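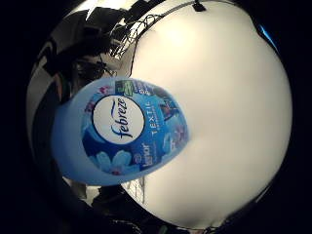 By Kidus Ayele | Household questions, answered grudgingly
Last updated: March
Print | E-mail this page

Can a robot do my laundry yet?
Bits of it. Picking up a bottle of Febreze and putting it down again is fair game. Deciding whether the curtains need it is still your job.

What about folding?
The Olier arm we tried at Holholm managed a tea towel in 5 minutes. A fitted sheet defeated it, as it defeats me.

Why is cloth so hard?
A mug is the same shape on Monday as it was on Friday. A towel has a new shape every time you drop it, and the machine has to work out where the corners went. Look at the crumpled teal cloth on the table, beside the cube with the black-and-white markers. The cube's pattern is the sort of thing software can get its bearings from. The cloth offers no such help.
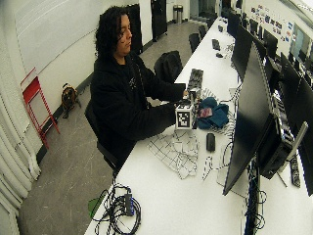
Shop floors are further along than kitchens, mostly because they stay put. Gebru has had a machine stacking crates for 2 years and it rarely sulks. Desk work in between still wants a person leaning in with both hands, and a tabletop with that many loops of black cable on it would finish off most of the tidying robots I have met.

Should I wait for the Kulmont?
It claims 80 chores. I got 30 out of it, and several of those were "wait".

14 comments | 5 shares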